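Turnik Label Printer – Set-up Guide
Section 4: Loading the roll and first print

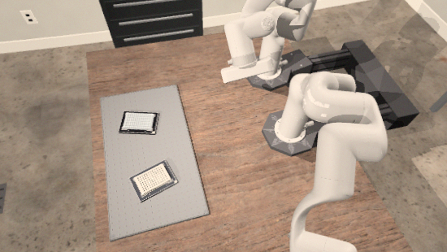 Brodie Hapeta writes that step 6 only worked for him after he'd shut the lid twice, once to wake the sensor and once to seat the roll. Fair point, added below.

Before you start
Printer off. Power cord out. Clear flat spot, enough room in front for the labels to come out. Not on carpet, not next to a heater.
You need: the printer, one roll of labels, the USB cable from the small box, scissors.

Loading the roll
1. Push both side tabs in and lift the lid till it stays up by itself.
2. Take out the foam strip and the orange tape. Two peices of tape, one is under the roller.
3. Pull the roll holders apart. Stiff the first time.
4. Drop the roll in, labels facing up, loose end toward you.
5. Let the holders close on the roll. Slide the paper guides in till they just touch the edge. Don't pinch it.
6. Pull the loose end out past the front bar and shut the lid. Both sides should click. If the light stays red – open and shut it again.

Note: rolls come 300 labels each. Other makes fit if the core is the same width, but you may need to run step 9 again.

CAUTION: The cutter bar is sharp. Keep fingers off it when the lid is up.

Connecting
7. Plug in the power first, then the USB. Wrong order and the computer may list it as an unknown device. Unplug both, wait, start over.
8. Switch on. Green light, steady. Blinking green means it's still warming up.

Calibrating
9. Hold the feed button till the light blinks 2 times, then let go. It runs out a few blank labels and stops at a gap. Normal. Keep the blanks for test prints if you like.
10. Press feed once. One label should come out, ending right at the gap. If it stops halfway, repeat step 9.

Test page
11. Hold feed while switching on. Let go when paper moves.
12. Check the print. Pale on one side – lid not fully shut. White line down the whole label – dirty print head, see Cleaning, section 8.

CAUTION: Print head gets hot after a long run. Switch off and let it cool before you clean it.

Darkness is set in the driver, not on the printer. Start in the middle. Too dark and barcodes smear and wont scan.

Wi-fi set-up is in section 5. Skip if you're staying on USB.

Changes to this section sent in by Brodie Hapeta and Nesrin Dursun. Last edit November 22, 2020.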